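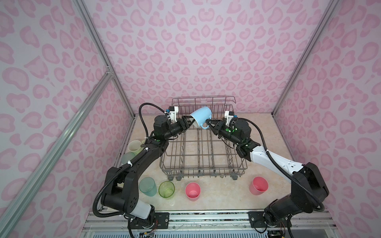 By Yu-na Joo
08/10/2021

Bevan Tautahi has been specifying dish racks for Preler since April, and he starts with the wire. "People look at the finish first," he said. "I look at the spacing between tines. If the lanes are too narrow, a deep bowl sits on top of them and drains badly."

The gray rack we talked over is a plain rectangular basket, with parallel tines dividing the inside into lanes and a back rail that stands higher than the rest. Tautahi likes a tall rail for large plates. "A dinner plate wants support above its middle - otherwise it leans on its neighbor."

He loads each sample with some 700 grams of flatware at one end, leaves it for 49 hours and measures the sag. Anything over 4 millimeters goes back to the supplier, Dollitz.

Coatings fail at the welds, he said, and usually on the underside, where owners rarely wipe. He advises turning the rack over once a month and drying the joints with a cloth.

On countertops he was brief. "Stone or stone pattern, it's the same advice. Lift the rack, don't drag it."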